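Ornero Kitchen Capture Kit

Head and wrist recording for arm robots. In stock, ships from Grisetti.

What it is: a recording package for teams teaching a robot kitchen chores by example. You drive the arm, the kit logs it. Video, joint positions and gripper state all land in one file with one clock. No stitching afterwards.

In the box
Head camera and bracket
Wrist camera, short lens, with mount
Sync hub, cables
Foot pedal (start / stop / throw away)
Zullis recorder software, one seat

Robot not included. Neither are the dishes.

Why two views: the head view gets the sink, the counter, the whole job. The wrist view gets whatever is right at the gripper, odd angles and glare included. Policies trained on one view alone did worse in our own tests, mostly on reaching and letting go. So we sell them as a pair.

Stills from a kitchen session, two from the head and the middle one from the wrist.
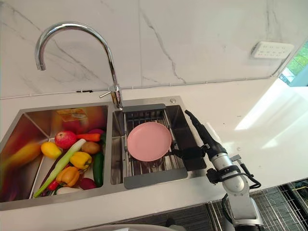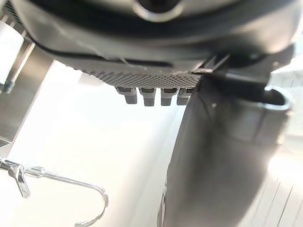
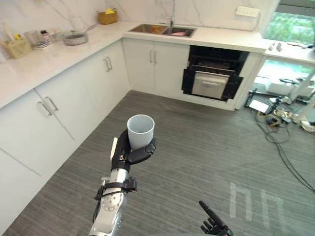
Recording with it

Set the task name first. Keep it short, "plate on rack" is fine. Tap the pedal, do the task, tap again. Hold the pedal down to throw out a bad take. Keep the fumbles you recovered from tho, those are useful. Recorder saves up to 200 takes per folder then opens a new one.

Move stuff between takes. Swap the vegetables, turn the plate, shift the cup. A model that has only ever seen one layout learns that layout and not much else. Same with daylight, record mornings and late afternoons both.

Wrist lens is fixed focus. Very close things go soft, bright backgrounds wash out. Lock exposure in the Zullis settings before you start, dont leave it on auto.

Specs
Episodes on internal drive: 2000 at default quality
Setup time: 40 minutes, first time
Kit weight: 938 grams without cables
Export: video plus table, or raw
Works with: most arms that report joint state. Motaung adapter sold seperately.

Returns accepted if the sync hub seal is unbroken.

Comments

gripfan: Does the pedal work with two arms or do I need a second one?

Ornero support: One pedal covers both. Left and right go in the same episode.

lowshelf: Got ours in September. Bracket is solid, wrist cable too short for our arm, had to buy the extension. Would be nice to have it in the box.

tmk: exposure lock saved us. First batch was all over the place by the window

Related items
Motaung adapter plate
Wrist cable extension
Zullis recorder, extra seat
Spare foot pedal
Ornero head bracket, tall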